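Planning the Second Handling Cell at Pludodham

Girish Sachdeva has managed equipment planning at the Pludodham site of Stostdale since the first handling cell was approved. The next budget closes on 31st December, and his proposal for a second cell is nearly complete.

"The arm is the easy line to fill in," he said. "Grippers, spare fingers, mounting and training take up more of the discussion." His request covers 24 months of operation, with service included. Two suppliers, Nieto and Javska, were invited to bid. Nieto quoted a shorter delivery — 51 days against 100 — but priced its service contract separately.

Mr. Sachdeva asked both firms to quote for mixed goods. "We do not handle one carton all day. We handle boxes, tubes and soft packs, and a gripper that suits one may crush another."
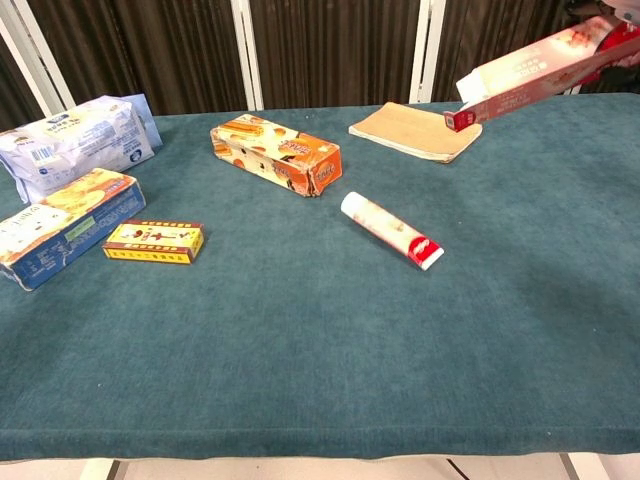
He also wants the cost of worn parts stated in advance. In the first year, the department placed 183 orders for small items that had no budget line of their own. "Each one was minor, and each one needed a signature," he said.

Asked whether the site might lease instead, he said that the figures were still under review. Leasing would ease the first payment, but the terms offered so far do not allow changes to the gripper. A decision is expected once both bids have been revised.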